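Every August, when the house is a mess and the school bags have to be found, somebody writes to ask me if a machine can do the tidying yet. I wish I had a simple answer! The people at Nirnbridge work on small jobs like putting the odds and ends off a table into a drawer, and I do love a well-kept drawer, so I have been following along with a cup of tea.

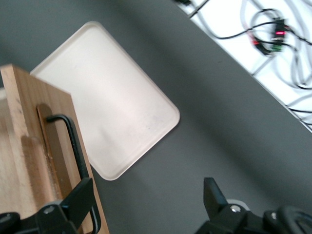
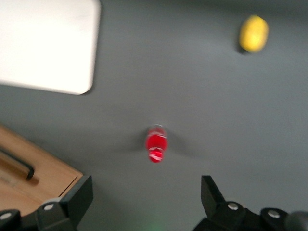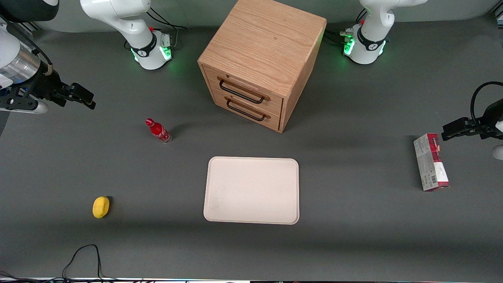

My own feeling is that we are part of the way there – a good part for picking things up, and a much smaller part for knowing where they belong. My kitchen junk drawer would defeat anyone. But whether you are waiting for a helper with arms or just using your own, the same tips hold.

Fit bar handles on your drawers, the kind you can hook a finger behind (knobs are pretty, but try one with buttery hands).

Keep a shallow tray on the counter for strays and empty it at 6 every evening.

Stand boxes up and lay bottles in the rack, always in the same spot.

Leave a little bare counter around whatever you reach for most – I moved my lemons away from the cereal and my mornings have been calmer ever since.

Next month I'll get to the cupboard under the sink, so do send me your worst ones.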